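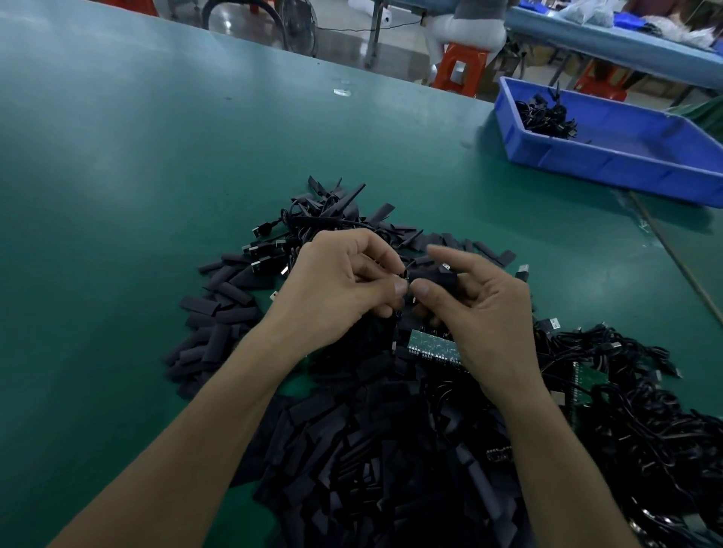

Hunumport Small Parts Price List

Retail prices for small electrical parts, copied by hand from paper and PDF catalogues. 400 rows, one per product per catalogue.

Files

prices.csv - the main table
shops.csv - shop names and postcodes
notes.txt - odd entries, mostly spelling

Columns in prices.csv

item: name as printed
category: cable, sleeving, connector, fuse or other
colour: as printed, blank if not given
length_mm: converted from inches where needed
price: dollars, GST included
source: Fliteck, Konow or Hjaltested

Known problems

The Konow catalogue lists heat shrink by diameter before shrinking and Fliteck by diameter after. We have left both alone, so don't compare them directly. 17 rows have no price - the page says "call for price". Metre and centimetre lengths were mixed up in the February release and are now fixed.

Licence

CC BY 4.0. Please credit Müzeyyen Kaplan and Fadime Güneş.

Changes

19 December 2024: added 191 Hjaltested rows, renamed "color" to "colour".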